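Minutes of the cell maintenance meeting
Table-setting cell, Nendavier workshop
10 August 2026
Chair: Hedvig Bakke
Present: the cell group, one person from Limton (by phone)

1. Minutes of the last meeting
Approved with one correction. The spare cable order went to Felero, and it was written as Limton.

2. State of the cell
The cell has run 595 cycles from the last full service. The log shows 129 stops, and 103 of them come from the left arm. Most of these are position errors at the elbow joint when the arm reaches low over the placemat. The right arm is stable, but its gripper closes slowly in the first minutes of the morning.

The meeting discussed if the fault is in the elbow motor or in the cable. Yüksel has changed the motor connector one time already and the errors came back after 158 cycles. Hedvig thinks the cable is pulled when the arm bends inward. Limton advises to check the cable first, as it is the cheaper part. Agreed.

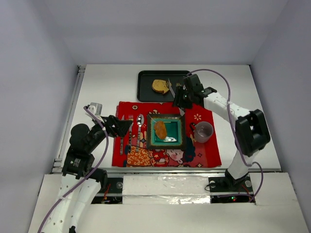

Both arms over the breakfast layout, right gripper above the knife on the tray.

3. Layout of the table
The group will keep the same layout for all tests until November: the tray at the far end, the placemat with the plate in the middle, the cutlery on the left and the mug on the right. Yüksel asked for a smaller plate. This was not accepted — the old results could not be compared with the new ones.

4. Cables and front panel
The purple cables need more free length at the elbow. New clips will be fitted on the left arm first, and on the right arm if the result is good. The tape on the front panel is a temporary solution. A panel with proper screws is to be ordered from Felero.

5. Daily care
Before start: wipe the gripper fingers, check the base screws by hand, move each arm slowly through its full range. After the last run: remove crumbs from the tray and the table, park both arms, write the cycle number in the log. The log was not filled in on several evenings. Hedvig asks everybody to do this.

6. Actions
Yüksel: test the left cable, fit the clips, report the stops by joint.
Hedvig Bakke: order the front panel and one spare elbow motor.
Limton: send the warm-up settings for the right gripper.

7. Other matters
The key for the tool cabinet is missing — please look in your pockets.

Next meeting when the cable test is finished. Hedvig will send the invitation.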